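Reading time: 1 minute

Good habits for gripper work at the kitchen table

My old teacher Béla Lengyel swore by a short list of rules, and I've kept to it ever since (well, mostly!).

1. Put a cloth down first, then one holder for the utensils, and take things one at a time.

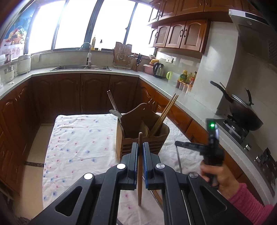

He was just as firm about speed: close gently, stop as soon as the pads meet the piece, and never squeeze harder to make up for a poor hold.

2. Wipe the pads every 22 picks, and do look over the pivots while you're there. 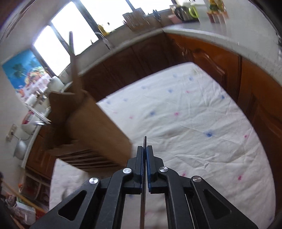
3. Keep fingers well clear of the linkages, and have a rest by 10, kettle on.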